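# The Flistero Screen Biography Cards, Second Set

If you're the sort of person who pauses a movie to find out where you've seen the landlady before, you're going to like this one. The second set of the Flistero cards is in the shop, and it's bigger than the first: 200 cards, one performer to a card, all of them film and television actors with at least one credited role.

Each card has the stage name and birth name, birthplace, schooling, family, first part and a list of screen credits in order. The back is my favorite side. It has a short paragraph on how they got started, and some of those are wonderful (the ones who came in through regional theater especially — so many bus rides!). Across the whole set there are 1,848 credits listed, and every one is dated by first release, with TV work kept separate from film.

Sarita Kushwaha wrote and checked the text for this set. She also did the Vörös family cards, three generations of them, and if you read those in a row you get a pretty good little history of studio acting on the side.

## What's in the set

- 200 biography cards, printed both sides
- 164 pages of index in a stapled book, by name, by title and by birthplace
- A blank card template you can copy for people we left out

## Storing and sorting

Cards are numbered in the bottom corner, but you don't have to keep them that way. Plenty of people sort by debut year. I sort by birthplace, which makes a mess every time a new set comes out and I don't mind a bit. Any flat sleeve or pouch will do for the ones you take along to movie night. 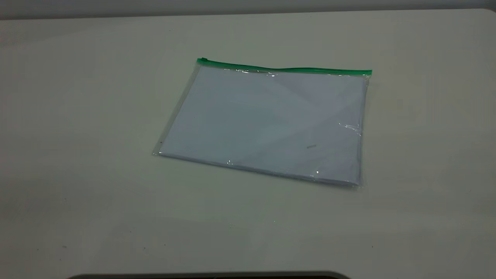

*Clear document pouch with a green zipper strip.*

## Mixing with the first set

Card size and layout match the first set, so the two shuffle together fine. The Mevmont stage actors stay in their own set, with a blue border. Six performers from the first set have new cards here with fuller credits. Keep whichever version you like better!

We don't print heights, weights or home addresses. Marriages and children are listed only where the person has talked about them in a published interview.

## Printing and corrections

The first printing is 1,000 sets, done by Standedar on uncoated stock, so you can write on the cards in pencil. Credits are up to date as of 17/04/2019. Found a wrong year or a missing role? Send it in with the card number and where you saw it — fixes go on the corrections sheet, and the next one is planned for March.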